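The Reltow Comeback

Kerstin Nygård had refereed at the Reltow Hall for so long that she no longer believed posters. The one in the lobby said UNBEATEN IN THE NORTH, and under it was the face of Ovidiu Dumitrescu, 42 years old, who had lost at least twice in the north to her certain knowledge. She had raised the other man's arm both times.

"Which north?" she asked.

"It's marketing," said Åsmund Haugland. He was promoting the card and had a pen behind each ear. "People like a comeback."

"Coming back from what?"

He told her it was a long story and went off to shout at the man with the chairs.

She found Ovidiu in the dressing room with his hands already wrapped, eating a banana. He had put on weight and carried it well. The story going around was that he had spent the winter in the mountains above Segura, running uphill with a log on his shoulders. Kerstin had heard that story told of other fighters. The log got heavier every time.

"How was Segura?" she said.

"Warm," he said, and looked at the banana.
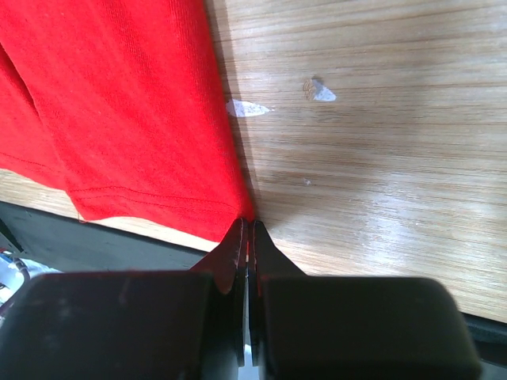
She checked his wraps and signed across the tape. She gave him the same talk she gave everyone: watch the head, break when I say break, if I ask you a question I want words and not a nod. He listened politely. He had heard it from her before, and she suspected he had stopped believing in referees about the time she stopped believing in posters.

The opponent was a kid from the Skudero gym. His record was five wins, and Kerstin had looked those up too. Three were against the same plumber. He was shadowboxing in the corridor with his eyes shut, which might have been concentration.

By nine the hall was half full, and Haugland had announced it as sold out. The first round was careful. The second was dull. In the third the kid threw a left hook that Kerstin saw clearly, being two feet from it, and it went past Ovidiu's chin with room to spare. Ovidiu thought about it for a moment. Then he sat down.

She stood over him and counted. At four he looked up at her, and there was nothing wrong with his eyes.

"Get up," she said, between five and six.

"Knee," he said.

"Which one?"

He had to choose. She saw him do it. The crowd was on its feet by then, those who hadn't gone for beer, and she could have waved the thing off and written it up. There would be a hearing in July, and Haugland would wear a tie to it. She had been to hearings. They never found anything.

"Seven," she said, and took her time getting to eight.

He got up. She never worked out why. It may have been the booing, or the kid, who had already climbed the ropes with both arms in the air and was blowing kisses to his mother. Ovidiu waited until he came down again. Then he hit him once, under the ribs, a short tired punch from a better year, and the kid folded over and stayed folded.

Haugland's face at ringside was worth the drive – she allowed herself that much.

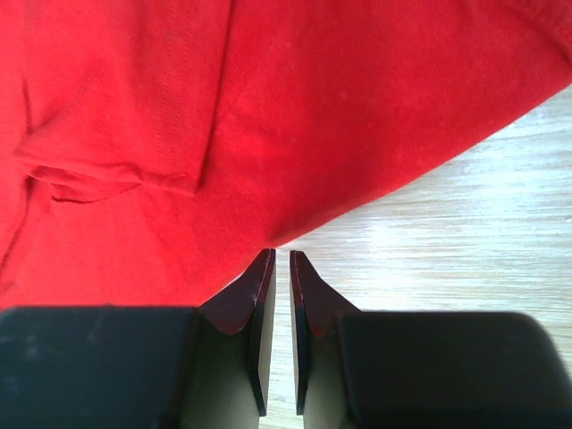 Liv Hellström thought the whole thing had been staged, and said so in the parking lot with her car keys in her hand. The sitting down, the slow count, the punch, all of it cooked up to sell a rematch.

"He missed him by a foot," Kerstin said. "You don't stage it that badly."

"You do if you're cheap."

Kerstin thought about this most of the way home. Her fee was in an envelope on the passenger seat, and at the Faslow turnoff she pulled over and opened it. It was 50 short. That, at least, she believed.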